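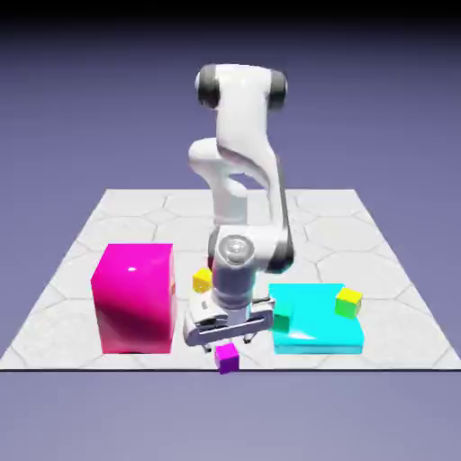 A white arm on a white floor with pale grey hexagon outlines.

The hall floor is finished, apart from the strip under the coat hooks, so I can write up how it went. A few people asked after the last post, mostly wanting to know whether I'd do it myself again. I'll come to that.

When we moved to Honham the hall had brown carpet with a plastic runner on top. I took up a corner in January and found more carpet, then a layer of newspaper, then floorboards in a worse state than I'd hoped. Two had been cut for a pipe and put back with nails that didn't reach anything. You could feel them move under your heel. The rest were sound but cupped, and there was a dip by the front door where the rain must have come in for years.

I had wanted to sand and oil them. Consuelo Gallegos from the next street came round with a long level and a torch and talked me out of it. She did her own hall and kitchen a few years back and still has most of the tools. Her view was that boards like that would look fine and be horribly draughty, and that with two bikes and a wet dog coming through every day I would be sick of them by spring. So tiles.

Choosing them took longer than laying them. I'd got it into my head that I wanted the old black and red squares, but the hall is narrow and has no window, and a sample board on the floor made it look like a cellar. I tried cream squares, which looked like a chip shop. In the end we went for small white hexagons with pale grey grout, matt, from a place called Chávez on the ring road. They let you take full sheets home as long as you bring them back clean. I kept mine for a fortnight and moved them about at different times of day. In the evening with the lamp on they go slightly mauve. I like that more than I expected to.

The preparation was the dull part. I screwed down the loose boards, then fixed backer board over the lot, with the joints staggered and taped. The dip by the door needed filling first. I used a bag and a half of levelling compound and got some of it in the letterbox, I still don't know how. All this raised the floor enough that the cupboard door wouldn't open, and I had to take it off and plane the bottom. Check your doors before you start. I had read this advice in several places and thought it didn't apply to me.

Hexagons come on mesh sheets and the sheets have zigzag edges that lock together. If the first one is a hair out, the fault runs all the way down the hall and you see it every time you come in. I snapped a chalk line down the middle and dry laid everything before mixing any adhesive. Xiaoqing Lü, who was staying with us that week, sat on the stairs and told me whenever a gap looked wider than its neighbours. She was right nearly every time. The sheets themselves aren't perfectly regular, so you have to nudge them, and in three places I cut the mesh and set the tiles one at a time.

The edges took 6 evenings. You can't lose half a hexagon under a skirting board as easily as half a square, because the cuts come out as odd little points and they snap. I bought a cheap wet saw for the straight runs and used nippers for the bits round the door frame. I broke a lot. Order more than the calculator says.

Grouting was one long Saturday's worth of work done over two afternoons, with my knees giving out before my arms did. Wipe it sooner than you think you need to. I left a patch near the stairs too long and had to go back over it with a white scouring pad and a lot of swearing. Kikach walked through the other end while it was still soft, and there are now paw marks by the kitchen door that I have decided to leave.

The whole thing came to just over £700, including the saw, the backer board and the new threshold strip. A tiler quoted a good deal more than that, and he would have been done in a few days. I would do it myself again in a small square room. I would not do another hall with five doorways in it.

Still to do: the strip under the hooks, sealing the grout, and a second coat on the skirting. I also need a proper doormat. The old one is too thick now and the front door drags on it.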